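Minutes of the kitchen and supplies meeting, Manalastas house
September

Place: the long room on the ground floor, Manalastas house
Start: 16.40
Present: eight members of the house group. Two members sent apologies.
The minutes were written by the secretary of the group.

1. Minutes of the last meeting

The minutes of the last meeting were read and accepted with one correction. Under point 5 it was written that the tea towels are washed in the house. They are taken to the laundry in Urnach. The secretary will correct this in the folder.

2. Play corner and play shop

The group spoke at length on the play shop, which is used by the children while the parents cook or have their course. The question was which things should stay, which should be repaired and which should go out.

It was agreed that the play food is mixed up too much at present. Real packages, plates and play pieces are put back into the same boxes, and at the end of the afternoon it takes a long time to sort them. One member had the opinion that the children like it mixed and that a shop with only play pieces is a boring shop. Another member answered that she does not mind the mixing during play, but she minds it in the boxes. This was supported by most of those present.

The group then went through the things on the white surface. It was asked whether the ketchup bottle should belong to the play shop or to the kitchen shelf.

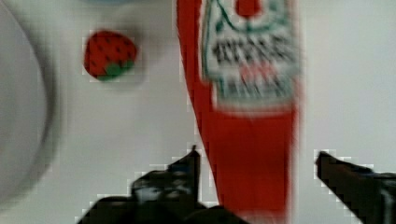 On the ketchup there were two opinions. The kitchen side would like to have all bottles on the shelf next to the cooker, so that a person who cooks does not have to search. The play side would like to keep one bottle for the shop, as it is a thing every child knows from home. After some discussion it was decided that one ketchup bottle may stay with the play shop, but it must be an empty one, washed out with hot water and with the lid closed firmly. Full bottles belong to the kitchen. The same rule is valid for mustard, oil and vinegar.

For the small fruit, such as the strawberry, it was proposed to buy a flat box with a lid. The small pieces go under the cupboard very easily and are found again only when the floor is washed. The group agreed. The box should be low enough that small children can look into it when it stands on the floor.

Plates and bowls: the group does not wish that plates from the kitchen cupboard are used in the play shop. At the last two cooking afternoons there were not enough plates for the meal, and they had to be collected from the play corner and washed first. It was decided to put four old plates aside for the shop and to mark them on the underside with a dot of paint. All other plates stay in the cupboard.

Decision: accepted with seven votes for and one vote against.

3. Shelf next to the cooker

The shelf is too full. The upper board bends a little in the middle and the glass jars slide together. A member has measured it and reported that a second support can be screwed under it without removing the tiles. The wood and the screws are already in the house, left over from the coat rack.

It was also asked to put the spices in some order. A proposal to put them in alphabetical order was not accepted, because half of the labels are in other languages and every person would look under a different letter. They will be arranged by use: salt and pepper in front, baking things on the left side, all others behind.

Open packages of flour and rice must be closed with a clip and have the month written on them. The group repeats this for the third time and asks that it is really done.

4. Order of storage boxes

Two offers were presented. Sasta offers boxes with lids in one size only, at a total of 89 euros with delivery. Prosteck offers three sizes and is a little more expensive, but delivery takes longer and the lids are sold separately. The boxes of Prosteck can be put one on top of the other also when the lid is missing, and this was seen as an advantage by those who tidy up in the evening.

The group decided for Sasta because of the price. The flat box for the small play pieces is not in this offer and will be bought in the shop in Urnach. For it, a sum up to 8 euros is approved from the cash box.

5. Tidying after the cooking afternoon

The tidying list on the inside of the kitchen door is old and mentions a dishwasher which we do not have any more. A new list will be written. The following was agreed for it:

The tables are wiped before the chairs are put up.
The play corner is tidied by the families who used it, together with the children.
Empty bottles and jars are rinsed and put in the crate by the back door.
The last person looks in the fridge and takes out what will not keep.
The light in the pantry is switched off. The switch is outside, on the right.

It was discussed whether the cooking afternoon should finish earlier so that there is time for this. The course will now stop cooking 40 minutes before the house closes, and not half an hour as until now. The group will try this until the winter break.

6. Any other matters

The tin opener is missing again. Who has it at home by mistake is asked to bring it back.

A family has offered a wooden till for the play shop. The drawer sticks, but the rest is in good condition. The group accepts it with thanks. Somebody who is good with sandpaper is asked to look at the drawer.

The tap in the small sink drips. The owner of the building was informed by letter and has not answered until today. The secretary will write a second time.

7. Tasks until the next meeting

Order of the boxes from Sasta: the purchasing member.
Flat box for small pieces, paint for marking the plates: the play corner group.
Second support for the shelf: the member who measured it.
New tidying list, letter about the tap, correction of the last minutes: the secretary.

The next meeting takes place in the same room, after the autumn cleaning. Proposals for the agenda can be put in the grey letter box in the corridor.

The meeting was closed at 18.15.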